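Gonzalo Manzano has looked after the holiday flats on Custley Street for 16 years. When we spoke in January he had just finished the ground-floor one and wanted to talk about tables.

"People look at the bed and the bathroom first," he said. "I look at the table. If there's a ring on it from a mug, the whole room feels dirty."

He keeps very little on a wooden top. In the front room he allows a small black-framed picture of a deer's head, the cream cover that goes with the room, and the wet wipes while he is working. Everything else goes in a drawer or back to the store cupboard.

The wipes are for crumbs and fingerprints. He goes with the grain and dries the wood straight afterwards with a cotton cloth. "I don't leave it damp -- not even for two minutes. I did that once in the Yuan flat and it left a pale patch."

Mingxuan Yu, who owns the flats, bought most of the furniture from Drodadow, a second-hand shop that has since closed. She paid 2000 for the lot, delivery included, and still thinks it was too much. "The tables were worth it," she said. "The chairs weren't. We've glued every one of them."

I asked Manzano where he starts. He lifts everything off, wipes from the back edge towards himself, and puts the picture back last. Then he stands by the window and checks the surface against the light. 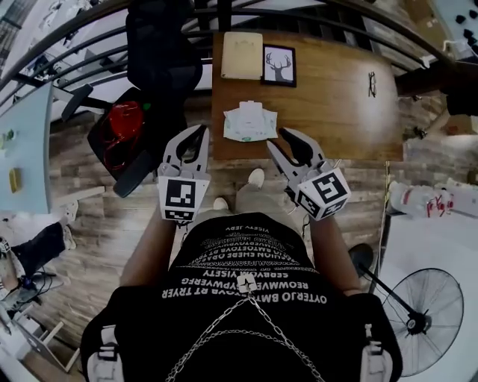
## The floor

Manzano leaves the planks until the table is done. He sweeps along the boards, then mops with plain water.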